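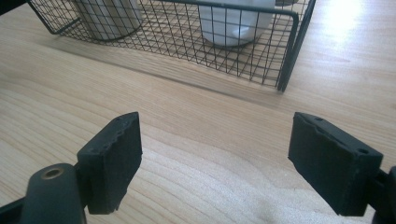
How to Request Public Records on a Stadium Deal

If your town is paying for a soccer stadium, you have every right to see the paperwork, and I promise it's more fun than it sounds! I did this in Stanville when the city hired Truvon to rebuild the east stand, and I've been hooked on records requests ever since.

Step 1. Find the right office
Start with the city clerk. Ours, Zorica Petek, told me on the phone that the parks department held the contract and the clerk held the council minutes, so I sent two requests. One quick call saved me weeks.

Step 2. Name the records you want
"Everything about the stadium" will get you a polite letter asking you to narrow it down. Ask for the signed contract, any change orders, and emails between named people over a set stretch of months. My second try was a single paragraph and it worked beautifully.

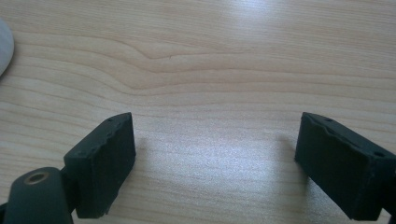 Step 3. Ask about fees before you say yes
Put a spending limit in your letter -- mine was $70. My file ran to 1228 pages, and paper copies would have blown right past that. I asked for PDFs and paid nothing (yes!).

Step 4. Keep a log
Write down the day you sent the request, who answered, and when the reply is due. Deadlines differ from state to state, so look yours up first. If the date passes, send a short, friendly reminder and quote the law by its section number.

Step 5. Read the blacked-out parts too
Each redaction should come with a reason. Barry Kettle from our supporters' club appealed 74 of them and got most lifted, including the whole payment schedule -- what a day that was!

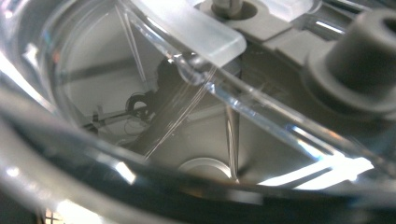 Close-up: clear plastic rim and rod

Step 6. Share what you find
Post the full documents along with your notes so your neighbors can check your reading of them.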